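Meireles (software)

Meireles is a control and perception stack for two-armed robots with multi-fingered hands. It was started by Dalva Marinho as a set of scripts for logging hand cameras and grew from there. Current maintainers are Marinho and Rui Louro. The name is also used, loosely, for the message format it introduced, though that is properly called Basus (see below).

Overview

The stack runs in four processes: driver, perception, planner, recorder. Each can be restarted without the others. The driver talks to the arms and hands over a fixed-rate loop, 300 cycles per second on the default config. Perception runs slower, on whatever frames it gets. The planner sits between and never blocks the driver — if it has nothing new to say the last setpoint is held.

Early versions had everything in one process. Stalls in image decoding showed up as jerks in the wrist. Split in version 7.

Control

Arms are commanded in joint space. Cartesian targets are accepted but converted before they reach the driver, using a damped inverse kinematics solver with joint-limit avoidance. Hands are handled apart from the arms. Each finger gets a position target and a force ceiling; the ceiling wins. For soft items the usual practice is a low ceiling and a closing target well past contact, so the fingers settle on the material wherever it happens to be.

Two-arm moves share one clock. The stack does not check for hand-to-hand collision below the wrist by default, a long-standing complaint. A coarse check using capsules was added later and can be switched on, at some cost in planning time.

Perception

Inputs are one head camera and one small camera per wrist. The head view is used for finding things on the table, the wrist views for the last part of the approach and for judging the grip. There is no depth sensor in the standard setup.

Object masks come from a segmentation network, then get matched across views. Known trouble spots:

Close range. Once an item is in the grip it can fill most of the wrist view and go soft, and the mask tends to break along pattern edges. Patchwork, stripes and printed cloth are the worst. The tracker falls back to the last good pose plus hand motion.

Printed surroundings. Large photographic backdrops contain windows, sofas and so on that the detector will happily report as real. Meireles rejects detections that lie outside a workspace box set at calibration. Flat prints inside the box still get through sometimes, and have to be masked by hand.

Tilted views. The wrist camera is rarely level. Networks trained on upright photos do badly, so frames are rotated using the arm pose before inference. Louro's patch for this cut out a whole class of missed detections but added a frame of delay.

Planning

The planner is a behavior tree with learned policies as leaves. A leaf takes recent frames and joint states and returns a short chunk of actions. Chunks overlap and are blended. The tree decides which leaf runs, when to give up, and when to back off to a safe pose. Retry limit is set per leaf.

Scripted leaves can be mixed in freely. Most sites script the reach and leave contact to a policy.

Tooling

The recorder writes every stream to a single file with shared timestamps. Basus, the format, stores video as compressed chunks and everything else as plain columns. Files over 900 megabytes are split automaticaly.

Trandell is the viewer. Plays back all cameras side by side with joint plots, and lets an operator mark segments as good, bad or unsure. Grelow is the calibration tool. It solves for wrist camera position from 13 poses of a printed target, and warns if the residual is high. It should be rerun any time a hand is removed, which in practice people forget to do.

Small test items vary by site. Plush and folded cloth for grip control, boxes with slots for fine placement, scissors for thin-object grasping. The project docs give no fixed list and results between sites are hard to compare for that reason.

Limitations

No force sensing at the wrist. Cables are not modeled, so a planned path may be free of collision and still drag a loop of wire across the table. Clock drift between the wrist cameras and the driver was a problem for a long time and is only partly fixed. Documentation is thin, esp. for the planner — several leaf options are described only in the commit messages. A rewrite of teh docs was announced in May and remains open.

Views
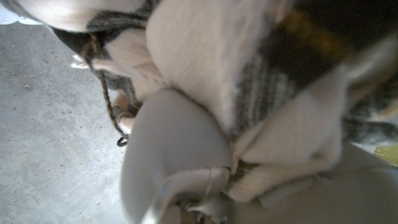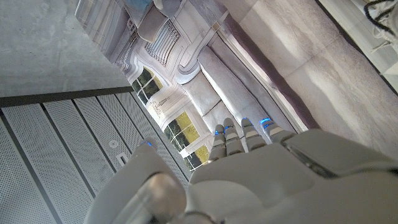
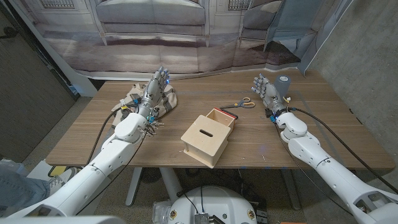

Close view of patterned soft fabric in the grip (first), a hand with its fingers spread over a printed interior (second), and both arms at the table with the slotted box and scissors (third).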